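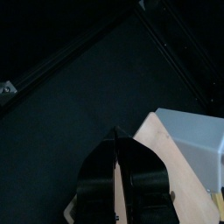 Thursday, June. Bench 2, Prullside.

Finally got a whole afternoon on the fingers! Elif Naz printed the new pair on Tuesday night's queue and they came off the plate clean, so I bolted them on straight after lunch and started comparing against the old set.

Naming, so we stop confusing each other: "Renia" is the new ribbed pair, "Hoarau" is the old flat pair with the glued rubber pads. Same arm, same wrist camera, same controller settings for both. I left the closing speed at 70 percent the whole time and only touched the force limit when I say so below.

Setup. Tool flange re-zeroed before each swap. The finger bolts want a proper tightening and then a second go after ten or so cycles, at least on the Renia pair, where the left one had backed off a hair when I checked. Firdevs, I put the long hex key back in the red drawer this time.

First job was the plain pick: board flat on the mat, fingers come down over the long edge, close, lift, hold, put back. Hoarau pair managed 63 good lifts out of 70. The misses were nearly all the same kind, the board rotating in the pads as soon as it cleared the mat and then dropping a corner. Renia pair, same program, same board: 70 out of 70. I ran it a second time at half the force limit because I didn't quite believe it, and it lost 4. Still very happy with that. The ribs really do bite into the bare wood, you can hear the difference when they close.

Second job was picking near an obstacle, which is where I expected the new ones to be worse, since they're wider across the back. And yes, the right finger's bulge needs watching. Coming in square to the board it's fine. Coming in rotated, the outside curve gets to the neighboring part before the tip gets to the wood, and I had two light bumps before I changed the approach angle. I've added an offset in the path for now. Elif Naz thinks she can shave the curve down without touching the cutout, and I'd like to try that before we decide anything, because the cutout is what gives the finger its bit of flex and I love how it behaves on slightly crooked grabs.

Tips: nice and pointy, they meet properly at the top, and they got under the edge of a thin offcut that the Hoarau pair just pushed across the mat. Tried it over and over for the fun of it. I wouldn't hang any weight off the very tip though.

Camera notes. With these fingers on, the view from the wrist is more crowded than before. The tips are easy to find, which helps with lining up, but the matte black against the dark mat is hard on the edge finder at low light. The pale wood gives it no trouble at all. Where it struggles is the lower part of the fingers, where the grooves go so dark that it sometimes merges the two fingers into one blob and then reports the gripper as closed. I turned exposure up a step and the false "closed" reports mostly went away, at the cost of the board washing out a little. A strip of light tape on the inside faces might be the cheaper fix. Or we print the next pair in gray!

Controller: Rurnance firmware behaved all day, no dropouts. One odd thing - after cycle 105 the close position read slightly tighter than at the start. Could be ribs settling into the wood, could be the bolt again. I swapped to a fresh board and didn't run long enough to find out. Worth a proper look.

To do
- thread lock on both finger bolts, then repeat the plain pick from scratch
- Elif Naz: slimmer right finger, keep the cutout
- try tape on the inside faces, exposure back to where it was
- long run on one board, log close position every cycle
- Firdevs wants to see it on the painted parts, so dig out a few of those (ribs may mark the paint, check the backs first)

Leaving the Renia pair on the arm overnight. Offsets are saved under the new name, so please don't load the Hoarau file by habit like I did twice today.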